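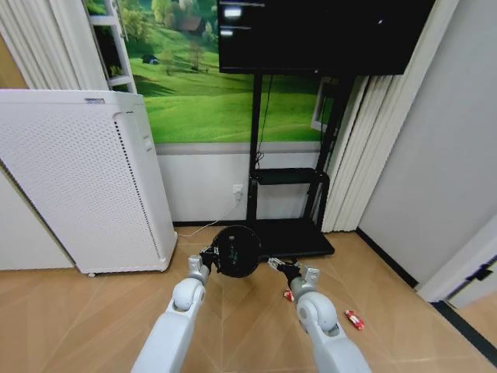
Ticket: floor pick aborts after target switch
Component: Vorkelell planner, Nitinura perception node
Site: Ellthorpe demo room
Status: fixed on branch, waiting for merge

Problem

Floor picks abort when the task layer changes targets while an arm is already moving down. The planner log shows "start state in collision" and the arm holds position until the timeout. It doesn't happen if the arm is sent home between targets. First seen after the May update. The previous build runs the same task file with no aborts.

Steps to reproduce

1. Start Nitinura with the floor profile.
2. Load the two-object task with the air purifier and the TV stand in the collision map.
3. Let the right arm start its approach to the first object, then publish the second as the new target.
4. Watch the planner log. The abort comes within some 200 ms of the switch.

Checked so far

Hand-eye calibration was redone on Monday. No change.
Joint limits and velocity scaling match the old build.
Turned off the purifier mesh in the collision map. Still aborts, so the perforated panels are not the cause, though depth on them is noisy.
Turned off self-filtering in Nitinura and got the same abort every time, with the same log line. That pointed at the filter.

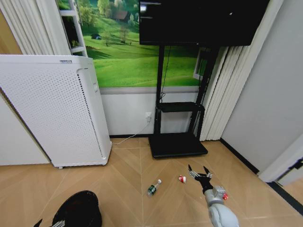
The self-filter removes the robot's own points from the depth cloud using the joint state closest to the cloud's timestamp. The new build takes the latest joint state instead. When the arm is moving, the two are 72 ms apart on our machine, and the forearm's points are left in the cloud as an obstacle. The planner then finds the arm inside that obstacle.

A saved cloud from one abort had 1,862 points left over along the right forearm. With the old lookup on the same recording there were none.

Fix

Put back the timestamp lookup and raised the joint state buffer to cover late clouds. If no joint state matches, the cloud is now dropped and a warning is logged. Clear plastic on the floor still gives poor depth - that is a separate ticket and this change doesn't touch it.

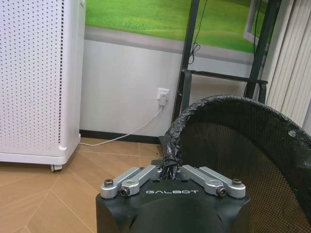 Does the Khattak wrist camera config need the same change?

The wrist cloud goes through the same filter node, so it picks up the fix with the new build. The config file stays as it is. Restart the node after updating, as the buffer size is only read at startup.

Remaining: run the full task list on build 427, then merge.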